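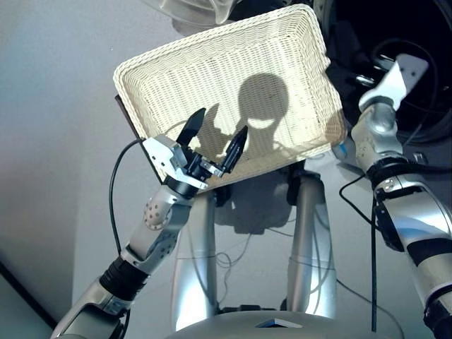 Sitlow has opened orders for Trusto, a retrofit gripper kit for two-arm robots that handle baskets, tubs and other open containers. The kit costs $2,837 for a pair of grippers and ships in April. It goes on arms a customer already owns. Sitlow does not sell arms and said it has no plans to.

The kit is aimed at small packing and returns operations where goods come in on a table, in whatever container the supplier used. Woven baskets are the case Sitlow cites most often. The rim of a basket varies in thickness along its length, the walls slope, and the weave catches narrow fingertips. Flat parallel pads, the usual choice for cartons, tend to grip the rim at one point and let the basket swing. Trusto uses narrow pointed fingers that can reach down along a sloping wall or close over a braided edge.

## What is in the box

Each kit contains:

- 2 two-finger grippers with linkages and drive units
- 2 adapter brackets and wrist collars
- one set of spare fingers
- cables for both sides, with strain relief clips
- a license for Li, the control software

The fingers are open at the start of each move and close under current control. The force limit is set in software for each container type and can be changed between picks. Fingers are held on by screws and can be swapped with the gripper still on the arm. The bracket has several hole patterns, and Sitlow publishes a drawing of them so that customers can check fit before they order. Arms with an unlisted wrist pattern need an extra plate. Sitlow will cut one for a fee but did not give a price.

Power and data run through one cable per gripper, outside the arm. The installation guide asks for a loose loop at the wrist, long enough to allow full rotation and short enough that it does not drag on the work surface. Internal routing is not supported in this version. On arms with several exposed joints the outside cable is likely to be the part that needs the most attention, and the guide gives it four pages out of a total of thirty.

## Software

Li runs on a separate computer supplied by the customer. It takes images from a camera mounted at the head of the robot, finds the rim of the container, and proposes a grip for one or both arms. The operator can accept the grip, move it, or let the software go on without asking.

Much of the release documentation deals with light. A light-colored weave under a strong overhead lamp can wash out to nearly white on one side, and the gripper throws a hard shadow onto the bottom of the basket as it comes in. The shadow has the same outline as the finger and moves with it. Earlier builds of Li sometimes treated that shadow as an object in the basket and stopped the approach. The release build compares the shadow with the known position of the arm and ignores it when the two agree. Shadows from anything else, including the robot's own head or a person standing nearby, are handled by a slower check that adds a pause before the move.

Sitlow recommends a matte work surface and a diffuse lamp. It also recommends clearing other containers away from the target, and says clear plastic tubs next to a basket are the most common cause of a wrongly placed rim edge. The software will still run with clutter on the table. It lowers its speed and asks for confirmation more often.

## Test results

The company ran its acceptance test at a rented workshop in Flindano between October and February. The test covered 1,313 basket picks on a single two-arm robot, using baskets with both round and rectangular outlines. A pick was counted as good if the basket was lifted, moved to a marked spot and set down with its contents still inside. Sitlow has published the full log, including the failed picks, as a spreadsheet on its support page.

The log sorts failures by cause. The largest group is rim slip, in which one finger comes off the edge during the lift. Next is a poor approach angle, most often with a rectangular basket that sits turned on the table so that neither arm has a straight line to its long side. Cable contact is a smaller group but appears throughout the test. Damaged rims, with a gap or an uneven stretch in the braid, are logged separately. Li does not look for damage and will propose a grip on a weak section if the outline looks normal from above.

No independent results are available. The test used one robot, one room and one lamp arrangement, and the log does not give the weight of each load. Readers who plan to use the kit for heavy goods should wait for more data or run their own trial. The stated load limit applies to a lift with both arms. Sitlow does not give a limit for one arm and advises against lifting a loaded basket that way, though tilting and sliding with one arm are permitted.

## Installation

Sitlow puts installation at one working day for a technician who knows the arm. The steps are:

1. Remove the existing end tool and clean the wrist face.
2. Fit the bracket and collar, and tighten in the order given on the drawing.
3. Route the cable and move each joint through its full range by hand.
4. Connect to Li and run the zero routine for each finger.
5. Run the camera calibration with the supplied target on the table.

Step 5 has to be repeated whenever the camera or the robot base is moved. The calibration can be saved but cannot be copied from one robot to another, even when both are the same model.

The grippers have no separate safety rating. They depend on the stop circuit of the arm and release or hold on a stop depending on a setting, which is set to hold by default. Sites that use the kit near people will need to repeat their risk assessment with the pointed fingers taken into account. A set of rounded finger covers is planned for the summer. The covers will reduce reach at the bottom of narrow containers.

## Price and support

The $2,837 price includes a year of Li updates and email support. After that the software continues to work without updates. A paid renewal will be offered, and its cost has not been set. Spare fingers are sold in pairs, and Sitlow calls them a wear item without giving a service life. The drive units carry a one-year warranty. Cables are covered for 90 days, which is short for a part that flexes on every pick.

A single gripper is not sold separately at present, so a customer who damages one side beyond repair has to return it for exchange. Sitlow said exchange units will be held in stock at Flindano.

Buyers who already have working grippers for boxes may find the gain small. The narrow fingers hold a flat-sided carton less firmly than wide pads do, and the kit has no quick tool changer, so moving between the two types means unscrewing the collar. Operations that see a mix of baskets and soft-sided tubs, with few cartons, are the better match.

Orders are taken through Sitlow's website. The bracket drawing, the installation guide and the test log can be downloaded without an account. Li is available as a trial that runs on recorded images only, with gripper control turned off.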